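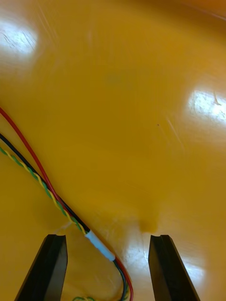
Fine scratches and streaks on a glossy tabletop.

Forard repairs control units for heating circulators and small ventilation fans. The firm occupies the ground floor of a former dairy in Yau and takes in work from landlords, housing associations and heating engineers. Its workshop manager, who asked not to be named, spoke to us in April 2023 about fault reports, spare parts and the economics of mending something that its maker would sooner replace.

The largest share of the work concerns one product, the Tusau circulator controller, which has been out of production for several years. Forard had 3499 repair jobs on its books at the time of our visit, counting closed ones, and the Tusau accounts for more than half.

"It is a reasonable design," the manager said. "The supply section runs too warm and the capacitors dry out. The rest of it will last as long as the house."

A dried-out capacitor rarely shows itself as a dead unit. The usual complaint is that the pump starts late on cold mornings, or stops and restarts within a few minutes. Heating engineers tend to replace the pump first. By the time the controller is sent in, the customer may already have paid for two visits.

"We ask for the symptom in the customer's own words. If the form says 'faulty', we telephone. A unit that fails from cold and a unit that fails after an hour are different jobs, and on a test bench at room temperature both of them can pass."

Each unit is weighed, photographed and entered in Dasum, the job system the firm wrote for itself. The case is opened and the parts are kept together in one tray until the job is closed. Screws go into a bag with the job number. Leads are tested separately from the board, with the conductor flexed close to the connector, where most breaks occur.

"Leads are dull and they cause a great deal of trouble. People will spend an hour on a board when the fault is in the crimp." 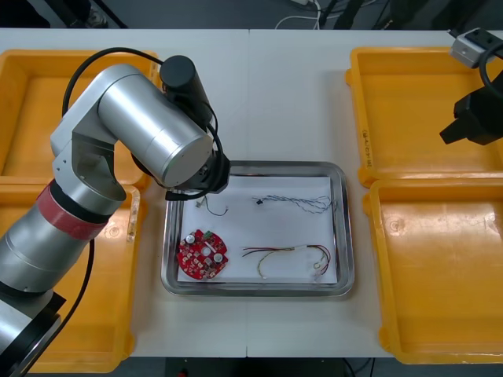

Parts and substitutes

Forard holds 192 lines of stock. The manager would like fewer. Capacitors are bought in small lots and used within two years, while relays and connectors are kept longer. Where the original part cannot be had, a substitute is chosen on temperature rating first, then ripple current, then physical height, as the Tusau case leaves very little room above the supply section.

"Height is the one people forget. You fit a better part and the lid will not close."

Second-hand boards are accepted as a source of transformers and terminal blocks. They are never used for capacitors or relays.

Testing and return

A repaired controller runs under load for 9 hours, with at least one start from cold. Roughly 5 per cent fail this test and go back to the bench. The manager regards the figure as acceptable and does not expect it to improve much, given the age of the boards.

Pricing is fixed by model. A unit that cannot be repaired is returned without charge, or kept for parts if the customer agrees. The manager has been asked more than once to offer hourly rates instead.

"With an hourly rate, the customer pays for my slow days. I prefer to carry that myself and get quicker."

From June the firm will also accept fan controllers with sealed cases, which have to be cut open and closed again with a new gasket. Trial work on these has been slow. The cutting is simple enough, but the moisture rating has to be checked afterwards, and the test chamber takes one unit at a time.

Contact us | © 2023 All rights reserved | Back to top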